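Stesdale Home Kitchens Project
Progress report to the Ambrosio Fund
Prepared by Consolacion Manalastas, 29 Jan 2022

Work since the last report

The grant pays for small repairs and cooking support for tenants in the Rotholm and Sutholm buildings. Rotholm is nearly done. The leaking shutoff valves on the first and second floors have been replaced, and the tenants there have signed off on the work. Three apartments on the top floor are still waiting for new drain lines. The plumber wants to do them together so the water only has to be shut off once.

Sutholm started late. The management company took most of the fall to return the access agreement, and we did not want to book trades without it. We now have it in writing and the first visits are on the calendar.

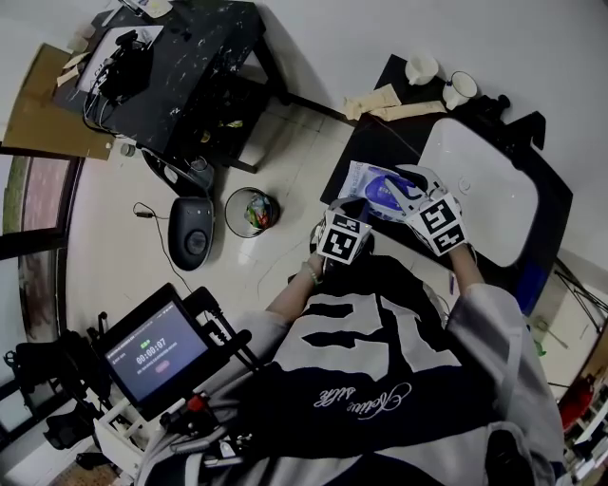

The cooking sessions have gone on in the meantime. They are held in tenants' own kitchens, with one or two neighbors joining. We cover meals that can be made on two burners, safe storage of leftovers, and how to read a utility bill. The bill section was added in August at the request of tenants and now takes up close to half of each visit.

We have handed out about 200 recipe booklets. The second printing corrects the oven temperatures on the bean casserole page, which were wrong in the first.

Budget

Spending on labor is on track. Parts are 20 percent over plan, almost all of it valves and fittings. We would like to cover this from the unused travel line and ask for your approval to move the money.

Next period

Finish the top floor at Rotholm. Complete the first visits at Sutholm and send you the repair list. We also need a decision on whether the Sutholm laundry room falls under the grant, as the floor drain there backs up into two ground-floor units.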